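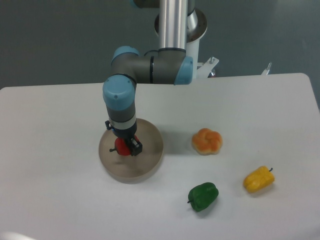

My question is about keeping peppers and bread on the same table without one ruining the other. I moved to Horndale in January and the kitchen came with one big white table, a fridge with the capacity of a shoebox, and nowhere else to put food. So everything lives on the table. At the moment the red pepper gets the round dish and the knotted roll has to make do with the bare tabletop, which seems backward to me, but my household has opinions and I was outvoted. The peppers go wrinkly if I forget them. The rolls (from Achari, the bakery by the bus station) are lovely the day I buy them and could hold a door open the day after.

I have tried putting it all in one bag. Please learn from my mistake. The peppers were fine and the roll had the texture of a bath sponge.

What should be on the plate, what should be in a bag, and what should be in the shoebox? I buy peppers once a week and rolls whenever I walk past and my willpower fails.

2 answers - sorted by votes

Top answer (59 votes)

Separate them and you're most of the way there. Peppers hold a lot of water and a closed bag keeps it in, so the bread drinks it. Whole peppers are happy on the counter for a couple of days if the room is cool. After that they want the fridge, even a silly little one. Don't wash them until you're going to eat them.

The roll goes in a paper bag or a bread box on day one. If you won't get to it by the next day, freeze it. Putting bread in the fridge makes it stale faster, a fact I have been explaining to my own family for 14 years with no visible effect.

As for the plate, give it to whichever one you plan to eat first. It's a plate.
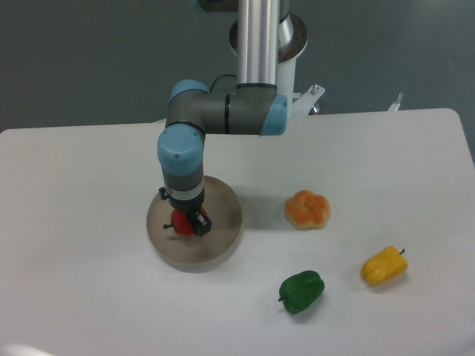 Can I still eat a pepper once the skin has gone wrinkly?
Wrinkled skin only means it has lost some water, so cook it in a sauce or roast it. Throw it out if it's slimy, moldy or smells off.

And if the roll has already hardened, run it under the tap for a second, then give it a few minutes in a hot oven. Eat it right away, since it goes back to being a doorstop once it cools. Glazed ones brown quickly, so stay in the room. 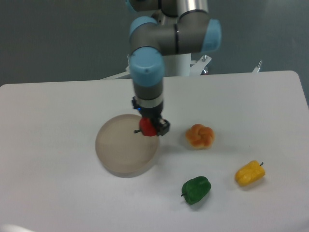
Does the color of the pepper matter?

A little. Green ones are usually picked less ripe and tend to keep longer, so eat the red and yellow first. If you cut one, it goes in a lidded box in the fridge and you have a few days. A cut pepper left out on the table is a fruit fly hotel.

Second answer (2 votes)

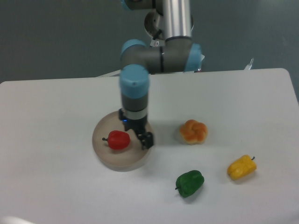 Posted by hurkik85, 14 October 2026

Just get a Gruditz box. I keep everything in mine - bread, peppers, keys. Works fine. The bread does taste a bit like peppers but you get used to it.

Also I wouldn't freeze rolls, they never come out the same. I haven't tried it.

Comments on this answer (1)

"Everything in one box" is how the question started.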